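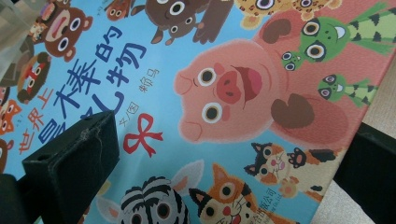

A reader of the May gallery wrote in to ask whether a gripper that only closes when a person squeezes the handle can do any harm at all, and whether we were making too much of the fault. The person holding the tool would surely feel it if something was wrong, the reader said, and would let go.

It's a fair question and the rest of the page is mostly an answer to it. The short version is that the hand tool did little harm by itself. The trouble came when its readings were passed on to the arm, which can't feel anything and did what the readings told it to.

Picture Books: The Jaw Width Fault

Pusau workshop gallery, second page
Posted Sun 26 August

This page covers the picture book work and the fault that stopped it for four days. The first page, put up in May, has the older material on cups and trays and is still in the same place.

For anyone who hasn't read that page: we use a hand-held gripper from Mevden, with a camera on it, to record a person picking up and moving books. The recordings are cleaned up in Milent and used to teach the bench arm, which has the same black fingers. The arm is meant to end up taking children's books off a table and putting them into a returns trolley without marking them. Picture books were chosen as the first kind of book. They are large, the covers are slippery, and they are hard to pick up flat.

The book used for much of the work is The World's Best Gift, a Chinese picture book with a big pink pig and a good many other animals on a sky-blue cover. One finger of the tool is down on the lower part of the title.

What went wrong

The tool measures how far apart its two fingers are. Zero should mean that the fingers are touching. Over the course of a week the zero moved, and by the time we noticed it was out by 5 mm. The tool believed the fingers were wider apart than they were.

A person using the tool doesn't see this number and has no need to. You look at the book, squeeze until the fingers have it, and lift. All the recordings from that week look normal when played back. The book is picked up and put down, and nothing falls.

The arm uses the number. It learned from the recordings that a book of a given thickness is held at a given width, and the widths were wrong. When the arm's own fingers, which were set correctly, were matched to the tool's during the transfer, Milent treated the difference as an error in the arm and corrected for it. The correction went the wrong way. The arm closed on the first book as far as it could go and kept pushing.

The motor limit should have stopped it. The limit was set for the plastic trays in the earlier work and had never been lowered for books. The arm held on until the operator pressed the stop button, by which time the front board had a crease in it and one corner was crushed. No one was hurt. The operator's hand was on the table at the time, closer to the fingers than our rules allow, and we have recorded that as a safety matter in its own right. 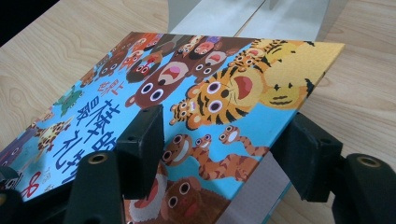 The cause of the drift took longer to find than the drift itself. We first blamed the software, as the last Milent update had gone on shortly before. Going back to the old version changed nothing. We then blamed the finger pads, on the idea that a worn pad would let the fingers close further than before. New pads moved the reading by a very small amount, nowhere near enough.

The fault was in the small clamp that holds the width sensor to its shaft. The clamp is tightened with a single screw. It had been put together without thread lock, and each hard squeeze let the shaft turn a little inside the clamp. With light objects this hardly happened. Lifting a hardback by pinching it across the cover takes a firm grip, and people gripped harder still when the book began to slide. The books had been loosening the clamp all week.

We checked the spare tool the same evening. Its clamp had thread lock on the screw and had not moved. Rawat, the workshop that assembled both tools for us, looked through its build sheets and found that the thread lock step had been added to the sheet between the first tool and the second. Their reply was quick and plain, and they have since sent a corrected sheet and a new clamp free of charge.

What was affected

500 recordings were made with the drifting tool. We had hoped to save them by working out the error day by day and taking it off, but the zero had not moved steadily. It jumped whenever somebody squeezed hard and then stayed put for a while. Recordings from the first morning could be checked against a calibration done before work started, and those have been kept. The others have been set aside. They are still on the drive, in a folder marked as not for training, and the camera footage in them may be of use for something that doesn't depend on finger width.

The arm's training has been put back to the version from before that week. It is worse at picture books than we would like, but it lets go when it should.

One book was damaged. It was our own copy and had been bought for the purpose. No library books were used at any stage, and none will be until the arm has gone through the full set of checks again.

What has changed

The tool is now closed fully on nothing at the start of each session and again at the end, and the reading is written down both times. If the two readings differ by more than the allowed amount, the whole session is set aside until somebody has looked at it. This takes less than a minute. It was already in the written procedure as a weekly job, and we had been doing it weekly, so the procedure was followed and was simply not good enough.

A metal gauge block is also gripped once per session, with the camera running. Checking only at zero would miss a fault that shows up further along the travel. The block is kept on a hook beside the tool. If it goes missing the session doesn't start.

The motor limit on the arm is now set for each kind of object, and the arm won't run without one. Before, it would quietly carry on with whatever limit had been used last. For books the limit is low enough that the arm will sometimes drop one. We prefer a dropped book to a crushed one, and much prefer it to a trapped finger.

Milent no longer corrects a width difference without asking. If the tool and the arm disagree, it shows both numbers and waits. This was a setting all along -- it was switched off by default and none of us had gone looking for it.

The table now has a taped line, and hands stay behind it while the arm has power. The operator stands on the side with the stop button. There had been some vagueness over whether a paused arm counts as powered. It does.

Still open

We don't know how hard a person squeezes when using the tool. The width tells you where the fingers are and nothing about force, and with a stiff book the two have little to do with each other. A thin force sensor behind one of the pads has been suggested. It would have to survive being dropped, as the tool is dropped fairly often, and the ones we have tried so far have not.

Mevden has been told about the clamp. Theirs is a different design on the newer tools, with 2 screws in place of one, and they have offered to exchange the older part. We haven't decided. The new clamp from Rawat is holding its zero so far, and swapping it would mean calibrating everything from scratch for the second time in a month.

The person who wrote in also asked whether the recordings could be shared. The good ones can, once the covers have been cleared with the publishers. The ones set aside will not be, even with a warning attached, as folders get copied and warnings get left behind.

Paperbacks are next. They bend when they are gripped, so the width reading will mean something different again, and the session checks will need another look before any recording starts. The third page of the gallery will go up when there is enough to put on it.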